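Lasow bin-picking cell, used — set-up and care notes

Updated 2019-04-09 by Naveed Siddiqui. Sold as seen, collection from the Grollow unit or we can pallet it. Ask for Oleksandra Sydorenko if you want it running before you pay.

**What you get**

- arm with multi-finger gripper, fitted
- two-compartment grey bin, clamped
- wooden table and side panel
- dress cable and spare ties
- box of mixed test bits
- controller, pendant, paper manual (coffee on the cover, all pages there)

Not included: vision PC. Nawal Filali can quote for the Mudaliar one, it's the only one we've tried with this cell.

**Setting up**

Table first, level it, then bin. Clamp goes on at the end away from the arm, near the divider. Pad flat on the inside of the wall, tight by hand, no pliers. Mark the bin corner with tape on the table top so you can put it back after cleaning. Then teach the four bin corners again. Every time the bin comes off, no exceptions.

Start at low speed with 2 parts in the bin, both well clear of the walls. Once thats picking fine add the rest of the box — odd shapes, loops, shiny stuff, whatever you've got. Keep it to the front compartment until drop positions are taught.

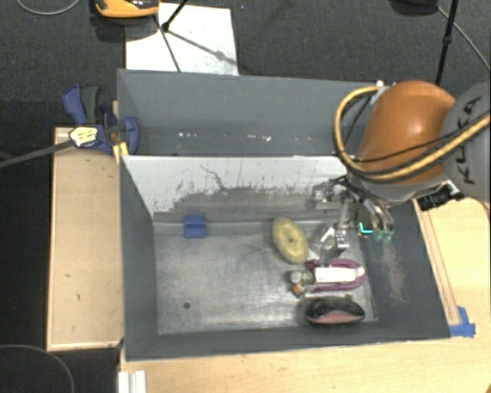
**Can I swap the bin for a deeper one?**

Up to a point. The fingers need to reach the floor with the wrist still above the rim, so measure that first, and redo the corners and the safe height before you run anything.

**Looking after it**

Cable: check the loop with the arm at full reach and again tucked right in. It wants slack at both ends, but not so much that it drags on the rim. Rub marks on the jacket, move the tie. Don't wrap it in tape, you won't see the next one.

Fingertips: wipe with a damp cloth, no solvent. Look at them every 1000 picks. We change ours at 4000, sooner if the edges go ragged. Change them as a pair or the grip pulls to one side.

Bin: walls and floor on this one are scuffed and scratched, the price reflects it. Brush the dust out, the vision doesn't like it. Fresh deep scores after a shift usualy mean the corners are out — stop and reteach.

Clamp: check by hand at start of shift.

Gripper joints: power off, arm parked, swarf out with a soft brush. No air line, it blows muck further in.

**Repairs**

Finger sticking: clean first, then check the small connector at the wrist is pushed fully home. Still sticking, ring us before you strip it. Abdelghani El Ouafi does the gripper rebuilds and has the spares list. Fingertips in stock, finger sections to order.

Manual and backup of the taught positions go with the cell. Keep the backup somewhere safe, we don't hold a copy after sale.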